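Magazine > Living > Rooms

The Waiting Bench

Mei-kuen Peng re-covers seats for a living. Her shop on Dolon Street takes in dining chairs, boat cushions and, since July, 56 benches from the Mamavero clinics.

Waiting room seats wear at the front edge first, where people slide off when their name is called. Peng cuts that panel separately so it can be replaced alone. "Corners are the slow part," she says. "A square corner rubs through in a year or two."

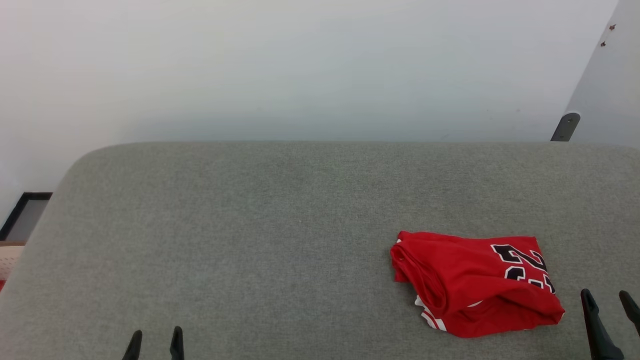
Color takes more arguing than shape. Clinics ask for blue, then worry about stains, then ask for beige. Peng steers them to a heathered weave in a muted gray-green, with rounded corners, set against a plain off-white wall. Flecks of mixed yarn hide lint between cleanings.

She charges $200 a bench – fabric included – and does two a day.

Related
Enolano's Last Button Factory
Chairs From the Hughes Ballroom

Comments
rillside: Does she do window seats?
T. in Enolano: Ours was vinyl. Stuck to your legs all summer.
padder302: Two a day is fast. I manage one.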